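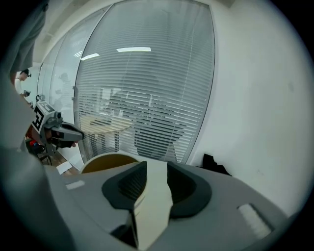 Andel Paints says it can mix 3,000 colours, and on Saturday it opened the works so the rest of us could be impressed by the fact. I went because our hallway needs doing and because I've been stung by a paint card before. The beige shades were what I wanted to see, and they were the ones the guide rushed. Take the rounded rim in the photo, brownish mustard with a lighter beige outer edge. Anyone can see that those are two colours. On the Andel card the nearest match to the darker one is called Castillo, the nearest to the lighter one is called Lelolberg, and between them are five more that I couldn't tell apart in the showroom or out in the car park.

I asked how many of the 3,000 sell. The guide said "most of them move over the year", which could mean one tin each. A man in our group asked whether the names change when the paint doesn't, and was told that names are "refreshed" every December. So if you touch up a wall two years later, you may be hunting for a colour that's been rechristened. Keep the lid of the tin. The number printed on it stays the same, or so they told us.

The tour itself was decent. We got the mixing floor first, where the white base comes through in big vats and smells much less than I'd braced for, then the tinting bench, then the drying racks. The tinting bench was the best part. A woman in an apron put one squirt of black into a tin of white and shook it, and the grey that came out had a green cast you'd never have guessed at. She said black is the one people get wrong at home. I believed her more than anyone else I heard that day. 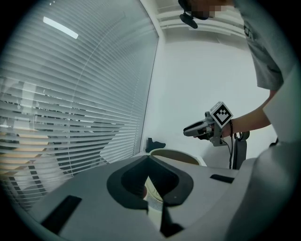
After that it was the durability talk, and I have doubts. Their washable range, Trudon, is sold as standing up to 3,000 scrubs. We were shown a panel that had been through the test and it looked fine. We weren't shown the panel of the cheap stuff beside it, and when I asked what the cheap stuff manages, the answer was that it "isn't tested to the same standard". Well, no. You'd have to test it to find out. I also asked what counts as a scrub. It's one pass of a damp sponge, with no crayon, bike tire or dog involved.

Trudon costs a fair bit more per litre than the ordinary matte. It may be worth it in a kitchen. For a hallway I'd want to see it next to a rival on a real wall, with real kids going past.

Practical things, if you go to the next one:

- Parking is free but the sign is on the wrong side of the road.
- Coffee is free too, and weak.
- You can take 3 sample pots home. Ask for them before the talk, as the good whites had gone by the end.
- The closed shoes rule is enforced. A couple in sandals were left in the showroom.

My pots are on the hallway wall now. Castillo looks fine in the morning and like gravy after four o'clock. Lelolberg is still in the running, though I'm getting a pot from the hardware store as well before I pay for any of it.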